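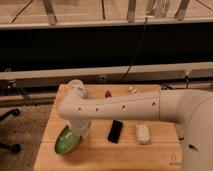 August 2020, workshop notebook, glaze shelf

Picking up from where I gave up last time. The ash glaze (recipe 118 in the old binder, the one with the coffee ring on it) is still crawling off the rims, and I am still telling people it's a feature. Nafula bought one of the crawled mugs, so technically the market is on my side.

Changes this round: washed the ash. I'd been skipping that step for about as long as I've owned the sieve. Three rinses in the blue tub, water poured off each time, and the first lot of water was slimy enough to take the skin off a potato. Gloves next time. My fingertips have gone shiny and my phone no longer believes I am me.

Dried the ash on newspaper overnight, put it through the sieve, weighed out a 2000 gram batch on the big scale. The big scale drifts. I checked it against the 100 gram weight before and after and it was off by two grams the second time, so the batch is whatever it is. Added water until it ran off the stir stick like cream. Thin cream. Anjani would say skim milk, but Anjani dips everything twice.

Tiles

Made the test tiles from the Erraji stoneware and the Skurinley white, same thickness, both bisqued in the last load. Dipped each one to a count of three, then half of it again. Marked the backs with iron oxide, and then managed to stack them wet so that two of them now carry each other's numbers in reverse. I think I have it sorted. There's a drawing on the inside back cover.

What came out:

Erraji, one dip: brown, dry, like a biscuit left in a coat pocket.
Erraji, two dips: good. Green where it pools, a bit of tan on the high spots, no crawling.
Skurinley, one dip: pale and a little pinholed.
Skurinley, two dips: ran. Took a chip of kiln shelf with it as a souvenir.

The shelf chip is mine to grind out, I know. Kiln wash is in the Plernus bucket, lid is not on the Plernus bucket, and whoever has the lid can have the bucket too at this point.

Cone 6 on the bottom shelf was flat on its face, while the one on top was standing at a polite lean. So the bottom is hotter, which is the opposite of what I wrote in this book last winter with two underlines. Either the elements have changed their minds or I had the book upside down. Ran the Zurnel controller with the same program as before, and it held at the top for the usual time.

Open questions

Is washed ash less runny or did I get lucky with the Erraji body? Need a tile of unwashed ash beside it in the same load, same shelf.

Nafula wants a dinner set in the green. I said October. I should not have said October.

Anjani's note stuck to the bucket reads "stir me, I'm rock hard," which turned out to be accurate. Epsom salts, a pinch in warm water, then the drill mixer. Came back to life in ten minutes and splashed my good shoes.

Next load: Erraji only, two dips, bottom shelf left for somebody else's problem. Catch tiles under everything. Put the spare cone pack on the middle shelf and write down what it does before lunch this time.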